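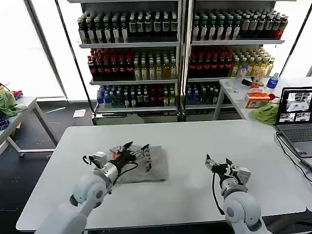

Grey cloth folded flat on a white table.

Section 3: Setting up your Norix Mindalen dryer and drying your first load

Welcome to the part of the guide where you finally get to plug something in. If you have been through Section 2 then your dryer is out of its box, the cardboard is in the recycling and the little bag of feet and screws is somewhere you can find it again (we hope!). Make yourself a cup of tea, read the whole section once, and then come back to step 1 and go through it at your own pace.

You will need a spirit level, a damp cloth, an old bath towel and someone to help you lift.

Choosing a spot

1. Pick a firm, level floor. Tiles, concrete and solid boards are all fine. Thick carpet is not, as it blocks the air slots underneath.

2. Measure the gap. The Mindalen is 61 cm deep with the door shut, and you should allow a bit more behind it for the plug and the drain hose.

3. Check that the door can swing all the way open without meeting a wall, a radiator or the cupboard where the hoover lives. If it can't, the door can be hung the other way round — see Section 7, and set aside a quiet half hour for it.

4. Lift the dryer into place with your helper. Please don't drag it, and please don't lift it by the door or the worktop.

CAUTION: Do not stand the dryer behind a lockable door, a sliding door or a door with its hinge on the opposite side to the dryer's own. Nothing must stop the door from opening fully.

Levelling and connecting

5. Lay the spirit level on top, front to back first and then side to side. Turn each foot by hand until the bubble sits in the middle, then tighten the locking nut upwards against the cabinet with the small spanner supplied.

6. Press down gently on each corner in turn. If the dryer rocks, even a tiny amount, go round the feet again. It is a fiddly job and most people need a couple of goes at it.

7. If you are using the drain hose, push it onto the outlet at the back until it clicks and lead the other end to your sink or standpipe. The end must sit lower than the top of the dryer. If you'd sooner use the water tank, leave the short factory hose exactly as it is.

8. Wait three hours before switching on. The cooling liquid inside moves about when the dryer is carried and it needs time to settle. Longer is fine, and overnight is perfectly all right if you have had enough for one day.

9. Plug straight into a wall socket. Extension leads, adaptors and plug-in timers must not be used.

NOTE: The display will show a row of dashes for a few seconds the first time it wakes up, then ask you for a language. Turn the dial to move through the list and press it to choose. If you pick the wrong one by mistake (it happens more than you'd think), hold the dial in until the list comes back.

Cleaning the drum before first use

10. Wipe the inside of the drum with a damp cloth, going right round to the back and under the paddles. New drums can have a little dust on them from the factory.

11. Put your old towel in, slightly damp, and run the Misis programme on the low heat setting. A faint smell of warm rubber is normal for the first few runs and will fade by itself.

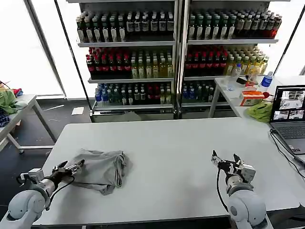 Preparing the Load

Getting things ready on the table or the bed before they go in makes a real difference to how they come out, and it gives you a chance to rescue the tissue from the dressing gown pocket.

12. Spin your washing as fast as the care labels allow. The less water that comes across from the washing machine, the sooner you will be folding.

13. Shake every item out. Laundry that goes in as a tight bundle tends to come out warm on the outside and clammy in the middle, and sheets are the worst for this.

14. Empty pockets, close zips, fasten hooks and tie any loose belts or apron strings together. Button up duvet covers so that the socks don't climb inside.

15. Sort by thickness if you can. Tea towels and T-shirts go nicely together, and bath towels and jeans are best given a load of their own.

16. Fill the drum loosely. The most it can take is 8 kg, weighed dry, but for shirts and blouses you'll be happier with half that.

CAUTION: Never dry anything that has been in touch with cooking oil, petrol, paint thinner or wax, even if it has since been washed. Foam rubber, shower caps and rubber-backed mats must be kept out too.

Starting the programme

17. Close the door firmly and turn the dial to the programme you want. For a first proper load we would suggest Cottons, Cupboard Dry, which takes 90 minutes with a full drum and rather less with a small one. The time on the display will jump about as the sensors work out how damp things are — let it get on with it.

18. Press Start. To add a forgotten sock, press Pause, wait for the drum to stop, pop it in, close the door and press Start again.

19. When you hear the chime, take everything out straight away and fold it while it is warm. If you can't get to it, the drum will keep turning every so often to hold off the creases.

20. Pull out the Ferraro filter from the door opening, open it like a book and lift away the fluff with your fingers. Do this after every load. Then empty the water tank, unless you fitted the drain hose in step 7.

If the dryer stops early or the filter light stays on, turn to Section 6. You can also write to Aitana Sarmiento on our customer desk, and please do mention the number printed inside the door.

Guide text by Rosaura Correa. Revised in June.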